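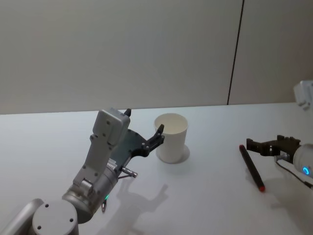 Progress report to the Saxena Fund
Tremcombe Street supply room and welcome table
Prepared by Bit-na Yeon
December 28, 2022

Dear Kamlesh,

I hope this finds you somewhere warm and with your feet up, though knowing you, you are reading it at your desk. I promised you a report before the year was out and I have made it with a few days to spare, so please be generous about the length.

When we wrote to you in the fall, the front room at Tremcombe Street was the place where everything went when it had no other place to go. Paper cups were in three cupboards, pens were in every drawer and most of them dry, and people coming in to fill out a form usually had to wait while one of us went hunting. Your grant of $565 was for putting that right, and I am very glad to say most of it is done.

We started in October with the sorting, which took 8 evenings (I had told you four, I know). Everything came out of the cupboards and onto the floor, and we tried every single pen on the back of an old flyer. The ones that wrote went into one box, and the ones that didn't went out with the trash. I will admit I found it very satisfying! The cups were easier. Sleeves that had been opened and squashed were used up first at the Thursday coffee hour, and the unopened ones now live on one shelf at waist height, where the older folks can get at them without bending.

The welcome table itself has changed the most. We used to keep so much on it that there was no room to write. Now the rule is that a visitor should find something to drink from and something to write with, and plenty of bare table for the form. Plain white cups, simple ballpoints, and that's really all. We did look at the printed cups in the Zinent catalog, and they were pretty, but they cost a good deal more and I couldn't see that anybody would enjoy their coffee any better.

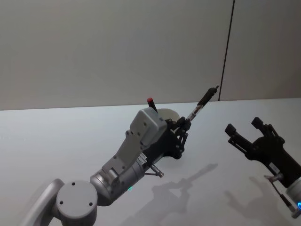
Do people walk off with the pens?
A few go missing every week, and we have decided not to mind. We keep a refill box in the cupboard and top up the table on Monday mornings, and the cheap ones are fine for that.

On the money, we have spent $367 so far. The larger part went to Bravivska for shelving and lidded boxes, and the rest covered cups, pens and a roll of labels. Delivery was slower than they told us, and one of the boxes came with the wrong lid, but they sent another without any fuss. The receipts are in the envelope that goes with this letter. I would like to hold the remainder until spring, if you are agreeable, and put it toward a second set of shelves for the hallway closet, which I have been pretending not to see.

Two things are still unfinished. The labels are only on the left-hand cupboard, and the list of what we keep and how much of it to reorder is still in my handwriting, which my own mother can't read. I plan to type it up in the new year and tape it inside the cupboard door. It comes to 6 items at present and I would like to keep it that short.

Please do stop by when you are next on our side of town. The coffee is no better than it was, but I can at least find you a cup to put it in.

With warm thanks,
Bit-na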